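Keeping burger buns upright while you fill them

If you have ever tried to build a burger for a hungry table, you will know how the bun halves slide about just when you need them to stay put. I put up with it for years before trying them on edge, side by side, with something to hold them. It takes a bit of getting used to – but I do like it, especially with seeded buns.

Start with a clear stretch of worktop. Stand the two halves up together, slide your clamp along until it just touches the crust, and stop there. Soft buns dent very easily, bless them!
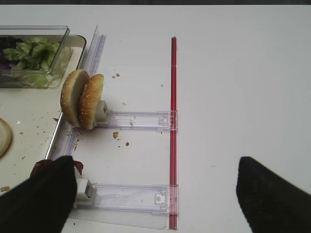

Reader Farooqui wrote to ask whether the buns ought to be toasted first, as hers flopped over every time. Yes, I would, cut side down in a dry pan for 2 minutes, then let them cool a little before you stand them up. A bun straight from the bag can be too squashy to hold its shape.

Once they are steady, ease the filling in from the top, lettuce first and sauce last. Then tip the whole thing gently on to its side with one hand either side of the crust, and carry it over to the plate.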